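Still life for beginners, session 5: two blocks and a cloth

Okay, so last time we drew one thing by itself and most of you did fine (Damir Papadopoulos, your lemon is still up on my fridge!). This week we're putting two things side by side, and that's where I always start to sweat a little.

Bring the Petek sketchbook or whatever paper you like, plus a soft pencil and colored pencils in a green, an orange and a red. I use Virano ones and they're fine, a bit waxy. Please don't go buy the big set.

Start with the cloth. I know, everybody wants to go straight to the blocks! But white cloth is hardly ever white once you look at it. Squint until it goes blurry, find the grays, and put those in very lightly, then leave the brightest part as bare paper. Folds get one soft edge and one harder edge, and I'd skip the tiny ones.

Then the blocks. Draw them as one lump first, one outline around both, and split it after. When I draw them separately I always end up with a gap, and then they don't touch anymore and I have to get the eraser out. Tops lighter than fronts, usually. And look for color sneaking into the shadow on the cloth, I missed that for years.

For homework, do 3 small studies, 7 minutes each, with a timer. Špela Berisha asked if she could do them in ink, and yes, go for it. Reading is the chapter on cast shadows in the Castano book, skip the part on glass.
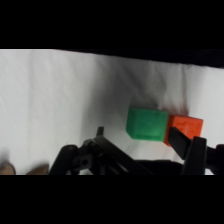 Fig. 1. Green and orange-red blocks touching, on white cloth. Check the shadow behind the orange one.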